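Beaches and Islands forum > Trip planning > Six nights on a small island in June, one base or two?

marlow_k
Wednesday, April 10, 2024
We have six nights on Clamik in June, two adults, no car. The ferry comes in at Troretti on the north side. My wife wants to split the stay, with 2 nights in Troretti and the rest in Devby, where the long beach is. I would sooner unpack once and take day trips. The bus timetable I found is for winter, so I can't tell how hard it is to get back to Devby at night. We are packing light, one bag each. 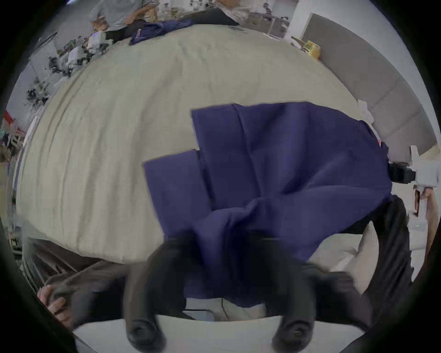
The room we like in Devby is a ten minute walk from the beach, uphill on the way back. Is the beach sand or pebble? I have read both.

tidepool_jen
It's pebble. The west end has a strip of coarse sand that moves around after storms, so some years people call it a sandy beach. Bring water shoes. I would stay in Devby the whole time and do Troretti on the last morning before the ferry. The old harbor takes two hours to see if you stop for coffee.

Hollis B
I disagree with Jen. Troretti is the better base with no car. All the buses start there, and the boats to the coves on the south side leave from the harbor. Devby has one bakery, a few places to eat and the beach, and on a windy day you will run out of things to do. The wind comes straight onto that beach in the afternoon.

tidepool_jen
It's windy some afternoons. You swim in the morning and walk up to the chapel later. We did a week there and were never stuck.

Hollis B
You had a scooter though, if I remember your trip report.

tidepool_jen
For two days of it, yes.

marlow_k
Thanks both. How is the walk between the two towns? The map shows a path over the ridge, with the high point at 700 meters. I had planned on carrying the bags over if the bus doesn't suit.
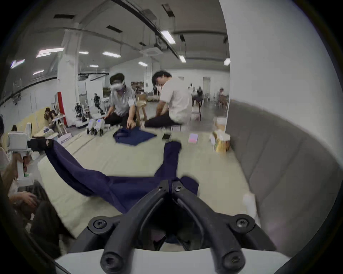
We both walk a fair amount at home but it's flat here. My wife is fine with hills and I am slow on them.

Ruxandra Oprea
I would not carry bags over the ridge. I did the path from the Troretti side and there is no shade after the olive terraces. The last part down to Devby is loose stone, and it's marked with red paint that has faded in places. Start early and take more water than you think. The spring at the Tănase farm is shown on the older maps but it was dry when I passed.

As for the base, I would split it like your wife wants. The evenings in Troretti are worth having, and the day visitors are gone by then. 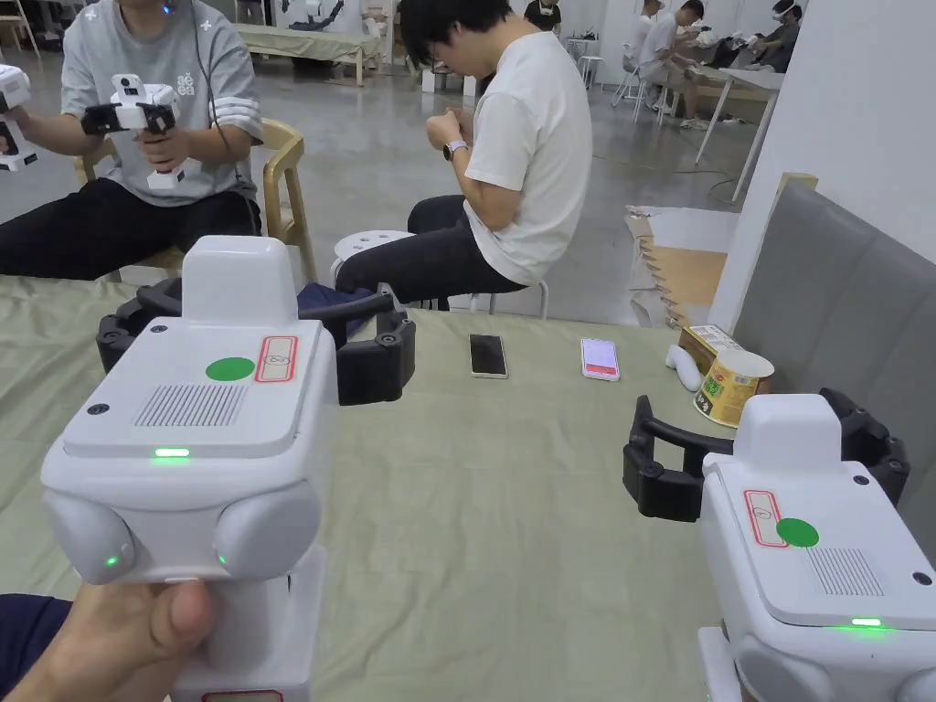
White hand-held grippers over a pale green cloth

Hollis B
Is the path on the phone maps now? When I was there it stopped at the terraces.

Ruxandra Oprea
It shows on mine all the way across. The ferry office also had a paper one.

old_ferryman
The bus question didn't get answered. The summer timetable starts in June but not on the first day of the month, so check which week you are there. Under the winter one the last bus to Devby leaves before dinner. A taxi is your other choice and there are not many of them. Ask your host for a number. The population is 981 and two of them drive a taxi.

marlow_k
That settles most of it. We will do the first 2 nights in Troretti, then four in Devby, and take the bus across with the bags. If the weather is cool we might walk back over with just a daypack.
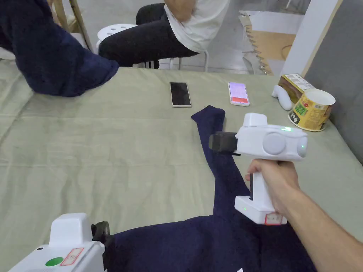

Right hand on the gripper, dark navy fabric on the cloth

tidepool_jen
Good plan, even if I still say you will wish you had more time on the beach. Book the Devby room soon. The ones with a terrace go first.

Hollis B
Ask for one on the side away from the road. The bakery van comes through before six.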